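Coffee corner check, Nedville hall, December
Checked by: Sanne Coppens

Table top: OK. Wiped down, no wobble at all.
Cup dispensers: OK! I love these. Wire rods firm in the brown bases, stacks upside down so the rims stay clean.
Cups: OK. Flower print, 70 put out, 224 left in the cupboard.

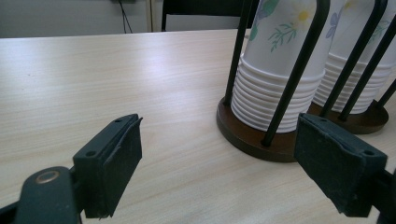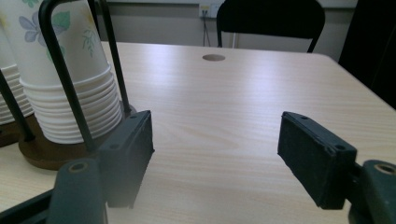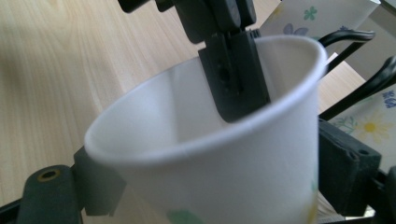
Urn lid: OK, clicks shut properly. Big improvement on last month!
Urn cord: FIX. Still runs across the walkway. Stijn has a 14 foot cover strip, please tape it down before doors open.
Hot water sign: missing, new one printed.
Floor mat: OK, corners flat.
Trash can: OK, but move it nearer the door.

Great work on the cupboard, everything is so easy to reach now. Stijn Michiels to initial the cord when done.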